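Learning from a book or from videos?

jalcombe_strummer
I've been at the uke since January and I'm on page 37 of Shufen Yao's beginner book. My brother reckons books are daft and I should just watch videos. Thoughts?

Qin_565
Your brother's right, sorry. You can't hear a page!

Enness
Disagree with Qin. I watched loads of videos and still couldn't count a bar. The book made me slow down - dull, but it stuck.

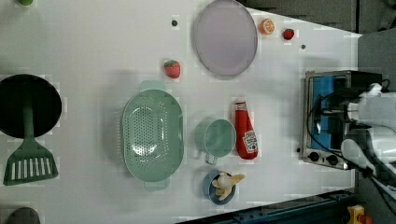 jalcombe_strummer
Rhythm is where I'm stuck too, the down-down-up bit on page 37 especially. I've been saying words over it to keep time, whatever's lying on the table really. "Frying pan" for the first two beats, then "strawberry" when it goes quicker, and it sort of works?

Qin_565
Strawberry is three syllables, so you'll end up with a triplet. Try "spatula"... no, same problem. Use a metronome.

Enness
Triplets are fine if the tune wants them, Qin. Which tune is it?

jalcombe_strummer
The sea shanty one. Trying it slower on Tuesday.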